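Teaching Wullby to Tidy a Desk: our group project report

Rizwan Talukder, with Seema Kanaujia
February 23, 2018
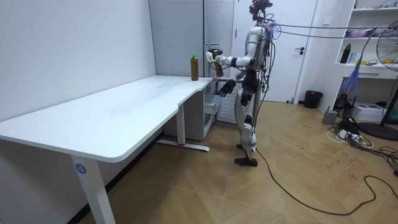 When we picked our project in September I thought the hard bit would be the walking. Everyone thinks that! You see a humanoid and you want it to march about and wave at people. Our supervisor, Dr Biswas, let us go on about this for a good twenty minutes and then asked what the robot was going to do once it had got where it was going. Seema said "pick something up?" and that was our project decided, more or less by accident.

So the job we set ourselves was this. Wullby (the robot, named by last year's group, we don't know why either) stands at the end of a desk. There's a bottle on the desk. Wullby has to find it, reach for it, close the gripper on it, lift it and put it down somewhere else on the desk without knocking anything over. No walking, no talking. A small child can do it while watching telly.

I did the arm and the gripper. Seema did the vision and most of the code that joins everything up, which we called Galo. We shared the testing, and we shared the writing until about Christmas, when she got fed up with my commas and I was put in charge of the first draft. Any mistakes in here are mine and she would like that noted.

How it works

Galo is really just a list of steps with checks in between. It looks for the bottle, works out where it is on the desk, asks the arm to go to a point a bit to one side, then slides the hand in and closes it. If a check fails it goes back a step. If it fails three times it stops and puts a message on the laptop. Our first version had no limit on the retries, and I left it going while I made a cup of tea and came back to find it had been politely reaching for the same empty spot the whole time.

The messages between the laptop and the robot go through Nodeck, a bit of software the department already had. Neither of us had used it before. The manual is short and the bit we needed was missing, so Seema worked it out by reading through the old group's code, and she's written up four pages of notes for whoever gets Wullby next. Please read them! They're in the shared folder and they will save you a fortnight.

Sliding in from the side was my idea and I'm quite proud of it. We started by coming down from above, as you would with a crane, but the hand kept catching the cap and tipping the bottle over. From the side you get more room for error. The downside is that the elbow has to bend quite a lot and the arm needs clear space over the desk, so we had to move everything else off and be strict about keeping it that way (I am not a strict person about desks, as Seema will tell you).

The gripper

The gripper took up most of my autumn. The jaws closed fine but they were too smooth, and a bottle would start to turn slowly as soon as it was lifted, then slide out of the bottom. I tried sandpaper, which scratched the labels. I tried a strip cut from a rubber glove, which worked brilliantly for one afternoon and then peeled off. In the end I used the non-slip mat you put under a rug, cut into small pads and stuck on with double-sided tape. It isn't pretty and the pads need changing every so often, but it holds.

The other problem was how hard to squeeze. We don't have a sensor that tells us this directly, so we watch how much current the motor is drawing and stop when it goes up. Getting that number right was pure trial and error. Too low and it drops the bottle, too high and you hear a crunch.

Testing

We logged every attempt from the first wobbly one onwards, and by the time we stopped we had 2,139 lines in the log. A lot of those are rubbish, to be fair, because Galo counted a new attempt each time we restarted it. For the proper test we did 100 goes in a row with the settings left alone, and moved the bottle to a new place after every 5.

It got 81 of them. Of the ones it missed, most were with the bottle right near the edge of the desk, where the arm is almost at full stretch and everything gets a bit shaky. A few were the vision losing the bottle when the light changed. Two were me leaning on the desk. Seema wanted to leave those two in, so they're in.

A full go, from looking to putting down, takes some 40 seconds. It feels much longer when you've got visitors.

What we'd do differently

I would start testing with the real arm much sooner. We spent weeks in simulation, where nothing slips and no tape ever peels, and then had to redo a good half of it. Seema says she would write the log properly from day one so that restarts didn't count, and she'd like a second go at the vision using depth as well as colour.

We also never got round to using both hands. The plan was for one to hold the bottle and the other to undo the cap, and we did spend an evening on it, but the fingers on the second hand are a whole project by themselves. If next year's group fancies it, the half-finished code is in a folder called caps_maybe. Spare pads are in the top drawer, and the tape needs replacing.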